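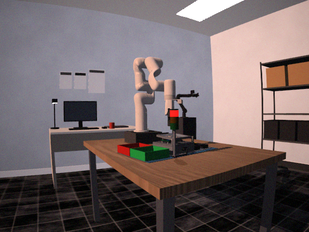
Ledmont are down. Lost 2-0 at Pronside on Monday night and the gap to safety is now more than they can make up. Going to put a few thoughts in one place while the season is fresh. Long thread.

Start with the crowd. 2,258 at the opening home game against Ratemell. The last one I went to was 1,425. Same ground, same ticket prices, same pies. People stopped coming in November and I don't blame them.

The squad had 20 senior players on the books in pre-season. Six of those were centre backs. There was one recognised left back and he did his hamstring in the second week. Every left back after that was a right-footed centre back having a go.
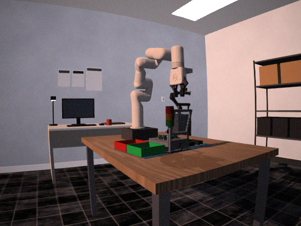
White arm over the table, gripper open.

Recruitment was the real failure. We signed two forwards over 30 who both wanted the ball to feet, then played long to them for half a year. Neither got more than three goals. One has already gone back to Keskinen, where he is scoring again.

The home loss to Keskinen was the one that did it for me. One up with ten to play. We took off the only midfielder who could keep hold of the ball and put on another defender. Conceded in the 84th and the 90th. Both from crosses, both from our left.

I did think the change of coach would help and for a month it did. Four draws and a win. Then we went to Ratemell, got a man sent off before half-time and lost by five. Never looked like the same side afterwards.

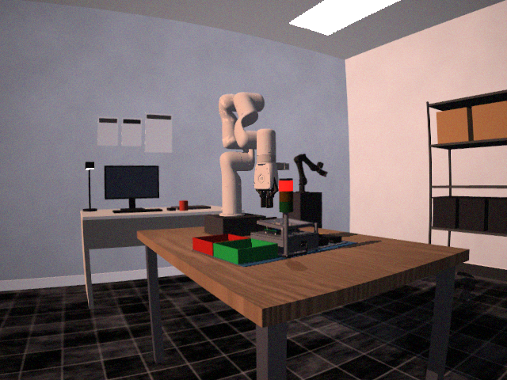 Dunno about the coach getting a pass here. He had the whole break to fix set pieces and we let in another nine from corners. The board gets blamed for everything but they weren't marking the near post.

Fair point on the corners. I'd still put most of it on how the squad was built, but yes, nine is a terrible number and zonal marking with that back line was a strange call. He should have binned it by February.

A couple of positives. The keeper was our best player by a distance and will be gone by winter. The two kids from the under-19s both looked comfortable. The smaller one on the right wing beat his man more often in five starts than anyone else managed all year. Play them both every week in the second division. The pitch there is smaller and the tackles are later, but they'll learn more from that than from sitting on the bench

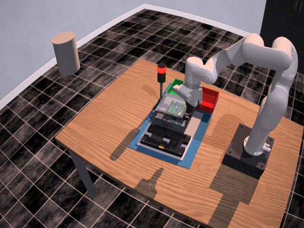

behind a 33-year-old on a one-year deal. Let the older contracts run out, keep the captain if he'll take less, and find a proper left back before anything else.

Last home game is against Pronside again. Kick-off is 3 pm. I've got my usual seat near the canteen and I'll be there. Membership renewal came through this morning and it hasn't gone down in price. Haven't decided yet.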